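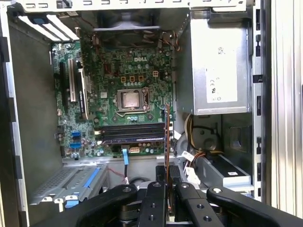
An opened desktop tower with a green Dell motherboard.

Farkora repair centre to take in old office computers from August

Sireo, the office equipment supplier, will open a collection and repair service for used desktop computers at its Farkora site in August. The service is for small firms, schools and charities in the Farkora area that have replaced their computers and have old ones in storage.

Organisations can bring in up to 20 machines at a time. Collection can be arranged for larger numbers. There is no charge for desktops that still have their main parts, and a small fee applies to screens and printers.

Each computer will be checked and given a grade. Those that can be repaired will be cleaned, fitted with working parts where needed and sold with a warranty through Laizer, Sireo's second-hand shop. The rest will be taken apart for spares, and anything left over will go to a licensed recycler. 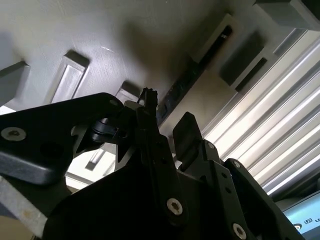 Black plates and metal fasteners, seen from below.

Sireo ran a trial of the service with the Turkis business park earlier this year. Firms on the park handed in 62 desktops over 4 weeks. About half were fit to be sold again after repair. The most common faults were failed hard drives and worn-out power supplies.

Storage drives will be wiped before any computer leaves the repair centre. Drives that cannot be wiped will be shredded. Owners will be sent a certificate listing the serial number of each drive, normally within two weeks of drop-off. Owners who prefer to remove their own drives may do so, but should say so on the booking form.

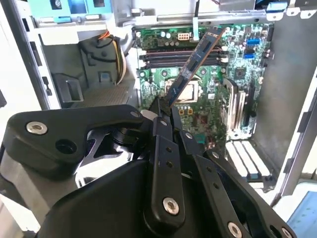
2 min read

The drop-off desk will be at the rear entrance in the Farkora yard, with parking for vans. It will be open from 9am to 4pm on working days. Bookings are needed for all visits. Cables and keyboards should be boxed separately from the computers.

Laptops and tablets are not part of the service at present. Sireo expects to add laptops next year.

Booking forms are available from the Farkora front desk and from the Laizer shop.

ENDS

Notes to editors

Sireo supplies and maintains office equipment. Laizer is a trading name of Sireo.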